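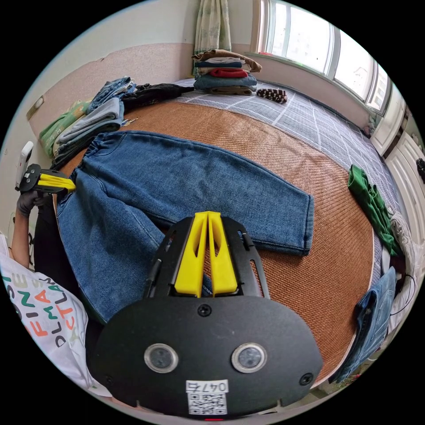 위텀(Wiltham) 옷 정리의 집 공개일에 다녀와서

2018년 2월 28일, 위텀에 있는 페스틀리(Festley)의 공개일에 다녀왔다. 페스틀리는 헌 옷을 받아 손질하고 접어서 다시 내보내는 곳이다. 평소에는 일하는 사람만 드나들고, 공개일에만 신청한 사람에게 안을 보여 준다. 지난번 공개일은 10월이었는데 신청이 늦어서 가지 못했고, 이번에는 안내가 올라온 날 저녁에 바로 신청했다.

건물은 액카(Ackah)관이라고 부른다. 역에서 버스를 타고 시장 앞에서 내린 다음 우체국 쪽으로 걸어 올라가면 나온다. 번지수는 1779번이다. 대문에 큰 간판이 없고 우편함에 이름만 작게 적혀 있어서 나는 한 번 지나쳤다가 되돌아왔다. 차를 가져오는 사람은 시장 주차장에 세우면 된다. 건물 앞 골목은 좁고 세울 자리가 없다.

현관에서 신발을 벗고 실내화로 갈아 신는다. 실내화가 크기별로 나뉘어 있지 않아 발이 작은 사람은 조금 불편할 것 같다. 두꺼운 양말을 신고 가는 편이 낫다. 가방과 외투는 입구 방에 두고 들어갔다. 같은 조로 들어간 방문객은 나까지 10명이었다.

안내는 데데 나르테이(Dede Nartey) 씨가 맡았다. 페스틀리가 생긴 뒤로 계속 옷 분류를 해 온 분이라고 한다. 먼저 입구 방에서 짧게 설명을 들었다. 작년 한 해 들어온 옷이 3325벌이고 그중 바지가 1459벌이라고 했다. 바지가 이렇게 많은 줄은 몰랐다. 나르테이 씨 말로는 윗옷은 집에서 잠옷이나 걸레로 돌려쓰는 사람이 많은데 바지는 그렇게 쓰기가 어려워서 그대로 내놓는다고 한다. 특히 청바지는 천이 튼튼해서 버리기 아깝다는 쪽지와 함께 오는 일이 잦다고 했다.

첫 번째로 본 곳은 분류실이다. 들어온 옷을 그대로 입을 것, 고쳐 입을 것, 천으로 쓸 것으로 나눈다. 나누는 기준표가 벽에 붙어 있었는데 생각보다 간단했다. 지퍼가 고장 난 것은 고쳐 입을 것으로 가고, 무릎이 해진 것은 해진 크기에 따라 갈린다. 손바닥보다 작으면 고치고 그보다 크면 천으로 돌린다. 누구 손바닥이냐고 어떤 분이 물었더니 나르테이 씨가 자기 손을 들어 보였다. 단추는 떼지 않는다. 예전에는 천으로 돌릴 옷에서 단추를 다 떼어 따로 모았는데 시간이 너무 걸려서 그만두었다고 한다.

그다음이 세탁실이다. 기계가 돌아가고 있어서 설명이 잘 들리지 않았다. 내가 알아들은 것은 청바지는 뒤집어서 찬물에 돌리고, 처음 두 번은 다른 색과 섞지 않는다는 정도다. 말릴 때는 허리 쪽을 위로 해서 주머니를 밖으로 빼 놓는다. 주머니 안쪽이 제일 늦게 마르기 때문이라고 한다. 집에 와서 그대로 해 보았는데 하루면 충분했다.

세탁실을 지나 복도 끝에 접기 방이 있다. 이날 가장 오래 머문 곳이고, 사실 이 방을 보려고 신청했다. 페스틀리 사람들은 이 방을 피스틱(Pistik)이라고 부른다. 무슨 뜻인지 물었는데 처음에 이 집을 빌렸을 때 문에 그렇게 쓰여 있었다고만 했다. 작업실 같은 방을 생각하고 갔는데 보통 집의 침실과 비슷했다. 침대가 있고 그 위에 라탄 자리가 깔려 있으며, 옷은 그 위에 펼쳐 놓고 접는다. 접은 옷은 침대 가장자리와 머리맡에 쌓아 둔다.

왜 침대에서 하느냐는 질문이 당연히 나왔다. 이 방을 맡은 샨도르 코바치(Sándor Kovács) 씨의 대답은 집에서 빨래를 갤 때 다들 침대에서 하지 않느냐는 것이었다. 여기서 가르치는 방법을 집에 돌아가서도 쓰려면 집에 있는 자리에서 해 봐야 한다고 했다. 긴 작업대를 놓고 해 본 적도 있는데, 수업을 들은 사람들이 집에는 작업대가 없다고 해서 치웠다고 한다. 이불 위에 바로 펼치면 천이 푹 꺼져서 선이 잡히지 않는다. 라탄 자리를 깔면 바닥이 평평해지고 옷이 덜 밀린다.

방은 크지 않다. 머리맡 쪽은 분홍색 쿠션을 댄 벽이고 창에는 흰 창틀이 있다. 초록 무늬 커튼이 걸려 있고 그 옆 창가에 흰 수납장이 놓여 있다. 시트는 청회색 격자무늬다. 꾸며 놓은 방이라는 느낌은 없었고 누가 살던 방을 그대로 쓰는 것 같았다. 우리 조가 전부 들어가니 뒤쪽 사람은 문가에 서야 했다. 작은 접이의자가 몇 개라도 있으면 좋겠다. 나이 드신 분 한 분은 중간에 복도로 나가 앉아 쉬셨다.

코바치 씨의 설명은 펼치는 것부터 시작한다. 접는 것보다 펼치는 데 시간을 더 쓰라고 했다. 청바지는 허리와 밑단을 잡아 한 번 당겨 놓고, 다리 두 쪽이 겹치지 않게 벌려 놓은 상태에서 주름을 편다. 허리 모서리를 잡고 있으면 다른 쪽을 당겨도 전체가 딸려 오지 않는다.
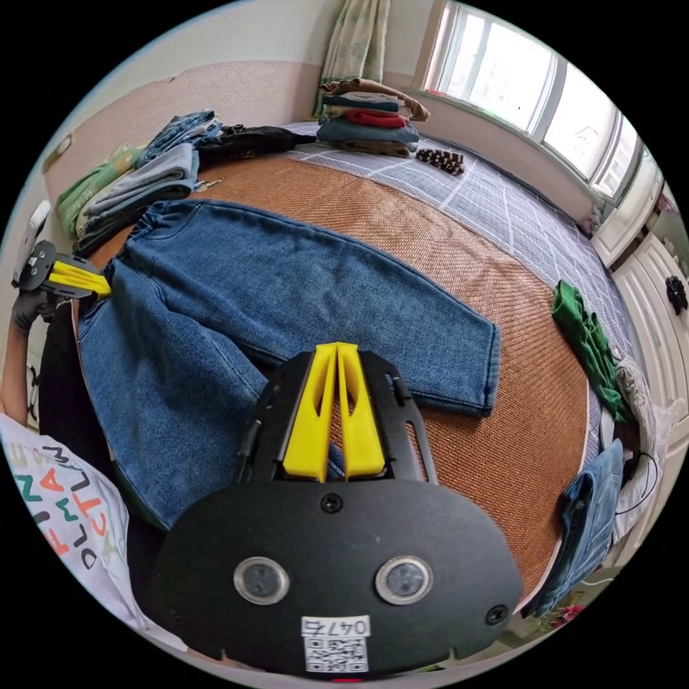 이때 허리를 잡은 손은 움직이지 않는 것이 요령이라고 한다. 초보자는 양손을 한꺼번에 움직여서 옷이 비스듬히 돌아가고, 그러면 다시 처음부터 펴야 한다. 나도 집에서 늘 그렇게 하고 있었다. 한 손은 두고 다른 손만 밑단 쪽으로 보내는 식으로 해 보니 확실히 덜 틀어졌다.

펼친 다음에는 한쪽 다리를 다른 쪽 다리 위로 넘긴다. 안쪽 솔기와 바깥쪽 솔기가 나란히 놓이면 되고, 엉덩이 쪽에 튀어나오는 세모꼴 부분은 안으로 밀어 넣는다. 이 부분을 그대로 두면 쌓았을 때 한쪽이 두꺼워져 기울어진다고 한다. 그다음 밑단을 허리 쪽으로 올리는데, 허리 끝까지 올리지 않고 손가락 두 마디쯤 남긴다. 마지막으로 반이나 삼등분으로 접는다. 서랍에 세워 넣을 것은 삼등분, 선반에 쌓을 것은 반이다. 페스틀리에서 내보내는 옷은 상자에 눕혀 담기 때문에 모두 반으로 접는다.

쌓는 순서도 정해져 있다. 청바지처럼 무겁고 뻣뻣한 것을 아래에 두고 얇은 윗옷을 위에 올리는 것이 원칙이다. 다만 침대 위에서는 이 원칙을 꼭 지키지는 않는다. 접은 순서대로 놓았다가 상자에 담을 때 다시 바꾼다. 코바치 씨는 접으면서 동시에 순서까지 맞추려고 하면 둘 다 느려진다고 했다. 색깔별로 나누지 않느냐고 물어본 분이 있었는데, 색으로 나누면 보기는 좋아도 받는 쪽에서는 치수를 먼저 보기 때문에 하지 않는다고 한다. 내 생각에는 집에서도 마찬가지일 것 같다. 우리 집 서랍은 색으로 나누어 두었는데 누구 바지인지 늘 헷갈린다.

덜 펴진 옷과 차례가 오지 않은 옷은 자리 밖으로 내놓는다. 라탄 자리 위에는 한 번에 한 벌만 올린다는 것이 이 방의 규칙이다. 단순한 규칙인데 효과가 컸다. 나는 보통 빨래를 한꺼번에 쏟아 놓고 그 위에서 접는데, 그러면 접을 자리가 점점 없어져서 나중에는 무릎 위에서 접게 된다.

침대 설명이 끝나고 둥근 탁자로 옮겼다. 탁자를 쓰는 방법을 따로 가르치는 이유는 침대 앞에 오래 허리를 굽히고 있기 힘든 사람이 있어서다. 탁자 옆에 앉아서 하면 허리는 편한데 자리가 좁아 긴 바지는 다리가 밖으로 나가기 쉽다. 그래서 탁자에서는 바지를 비스듬히 놓는다. 둥근 탁자는 어느 쪽으로 놓아도 길이가 같으니 소용없지 않느냐고 누가 물었다. 코바치 씨 말로는 길이 때문이 아니라 앉은 사람의 팔 때문이라고 한다. 몸과 나란히 놓으면 먼 쪽 끝을 잡을 때 팔을 옆으로 크게 벌려야 하는데, 비스듬히 놓으면 몸을 조금만 틀어도 양쪽에 손이 닿는다. 키가 작은 사람일수록 차이가 크다고 했다.

허리에 고무줄이 들어간 청바지는 방법이 조금 다르다. 고무줄이 천을 모으고 있어서 허리를 아무리 당겨도 평평해지지 않는다. 억지로 펴려고 하지 말고 허리는 모인 대로 둔 채 앞주머니 선 아래부터 편다. 앞에 단추가 달려 있으면 채워 놓고 시작한다. 단추를 풀어 두면 접는 도중에 앞섶이 벌어져 모양이 무너진다. 나는 고무줄 바지는 대충 말아서 넣어 왔는데, 이렇게 접으니 보통 바지와 같은 칸에 들어갔다.

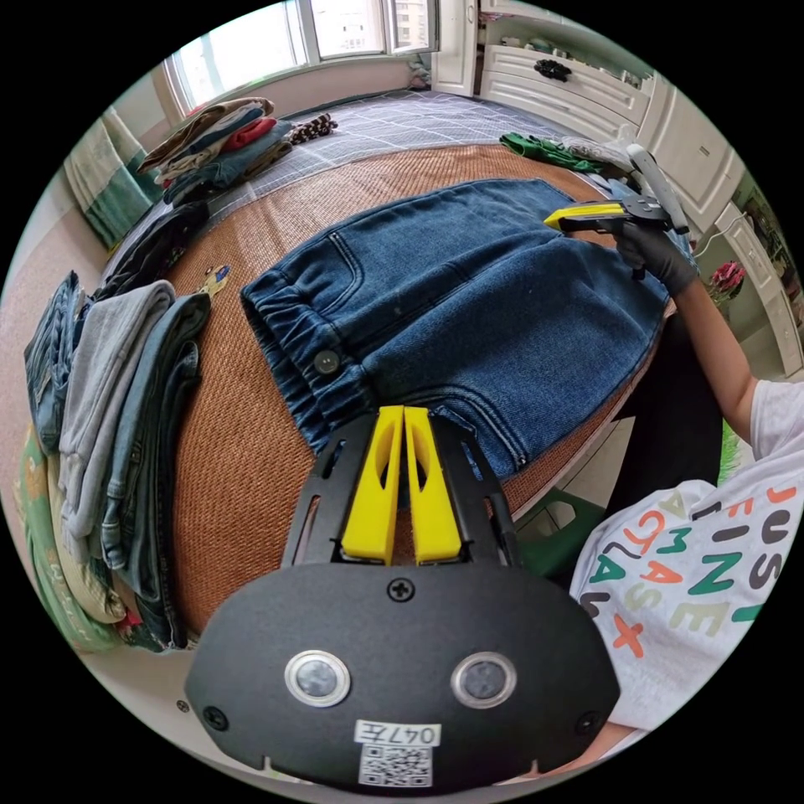
둥근 탁자 위에 비스듬히 놓은 고무줄 허리 청바지. 앞단추는 채워져 있다.

설명이 끝난 뒤 방문객도 한 사람씩 접어 볼 수 있었다. 옷은 이미 분류와 세탁을 마친 것을 나누어 준다. 나는 청바지 한 벌과 면 윗옷 한 벌을 받았다. 청바지는 두 번 만에 통과했고 윗옷은 소매가 비뚤어져서 세 번을 다시 했다. 잘못 접었다고 뭐라고 하지는 않고, 코바치 씨가 옷을 들어서 한 번 털고 다시 돌려준다. 윗옷 접는 법은 시간이 모자라 자세히 듣지 못했다. 소매를 등 쪽으로 넘길 때 어깨선에서 꺾지 말고 손가락 하나 안쪽에서 꺾으라는 것만 적어 왔다.

방문객 중에 아이 옷은 어떻게 접느냐고 묻는 분이 있었다. 아이 바지는 다리를 겹쳐 반으로만 접고 더는 접지 않는다. 작게 접을수록 서랍에서 꺼낼 때 다 풀린다고 한다. 아이가 직접 꺼내 입게 하려면 어른 눈에 조금 커 보이게 접어 두는 쪽이 오래간다는 이야기였다.

마지막으로 상자 방을 보았다. 접은 옷을 상자에 담고 겉에 치수를 적는 곳이다. 상자는 한 사람이 들 수 있는 무게까지만 채운다. 청바지만 담으면 금방 무거워지기 때문에 한 상자에 청바지와 윗옷을 섞는다. 상자 안에 종이를 깔지는 않는다. 이 방은 공개일 당일에 쓰지 않고 있어서 설명만 듣고 나왔다.

입구 방으로 돌아오니 차와 비스킷이 준비되어 있었다. 질문을 더 하고 싶은 사람은 이때 하면 된다. 나는 라탄 자리를 어디서 샀는지 물었는데, 시장에서 파는 여름용 자리를 그대로 쓴다고 했다. 손질은 마른 천으로 먼지를 닦고 가끔 뒤집어 주는 것이 전부다. 끝이 일어난 곳이 있으면 옷 올이 걸리니 펼치기 전에 손바닥으로 한 번 쓸어 보라고 했다. 니트는 자리 위에서 접지 말고 탁자에서 접으라는 말도 들었다.

아쉬운 점을 적자면, 세탁실 설명은 기계를 잠시 멈추거나 복도에서 해 주면 좋겠다. 또 접는 순서를 적은 종이를 나누어 주지 않아서 다들 수첩에 받아 적느라 손동작을 놓쳤다. 나르테이 씨에게 이야기했더니 예전에 나누어 주던 종이가 있었는데 그림이 알아보기 어려워서 다시 만드는 중이라고 했다.

다음에 가려는 분께 몇 가지 적어 둔다. 입장료는 없다. 신청은 전화로만 받는다. 헌 옷을 가져가도 되지만 공개일에는 접수 창구가 오전에만 열리고, 속옷과 신발은 받지 않는다. 접기 실습이 있으니 소매가 너무 길거나 넓은 옷은 피하는 것이 좋다. 사진은 분류실을 뺀 나머지 방에서 찍을 수 있다.

돌아오는 버스는 시장 앞 건너편에서 탄다. 오후에는 배차가 뜸해져서 나는 한 대를 놓치고 시장 안 국숫집에서 기다렸다.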